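Home | Our Town | How Things Work | Ask a Question | Quizzes

What is a community lunch club?

In some towns there is a place where anyone can go and eat a hot meal, even if they have no money that day. It might be in a church hall, a school or an old shop. People call it a community lunch club, or sometimes a community kitchen.

In Sakudthorpe the lunch club opens every Tuesday. Last September it served 204 meals. Some of the people who came were out of work. Some were parents with small children, and some were older people who live alone and wanted company.

Where does the food come from?

A lot of it is food that shops could not sell in time. A carrot with a bend in it tastes the same as a straight one. Farms give food too, and so do families with too many apples. The rest has to be bought, and that costs money. The club pays for it with gifts from local people and a grant from the town council. A grant is money given for a special job, and it does not have to be paid back.

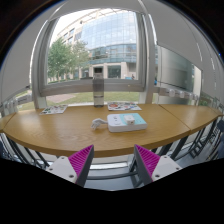 Eating together is a big part of a lunch club. When you sit beside someone, it is easier to start talking. Big tables help with this. A wooden one with a rounded front edge and chairs tucked underneath will do very well, and so will a row of old school desks pushed together.

Do you have to pay?

At most clubs you pay what you can. There may be a box by the door with a slot in the lid – you can put in a pound, or a penny, or nothing. The cooks do not look.

Who can help?

Grown-ups do the cooking, as the pans are heavy and very hot. Children can lay out forks, fold napkins or bring a tin of beans from home. Ask an adult first.

Comments (2)

Irfan Ngau: We read this in class. My nan goes to one and she likes the soup best.

Huw Jenkins: Is there one near Prarness? I am 9 and I can fold napkins.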